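### 4.2 Rules for reporting simulated trials

The Standon guidelines ask that a simulated scene be "representative of intended use," a phrase that has excused a great deal. In the Doltudell set we logged 1,387 trials and kept every one, including those in which the wrist view was mostly wall. Rule 6 requires it - a start pose may not be dropped for being unhelpful.

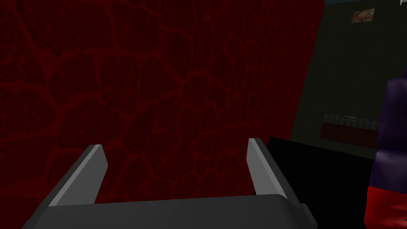
**Figure 3.** Wrist view in simulation. The gripper is open with nothing between the fingers, and a textured red wall takes up most of the view.

### 4.3 Exclusions

We excluded 304 trials, all for logging faults, and list them by number in the appendix. Rolside's earlier protocol let the operator exclude any trial that "looked wrong," and its success rates were, predictably, superb. Under our rules an exclusion must name the fault and be entered before the result is read.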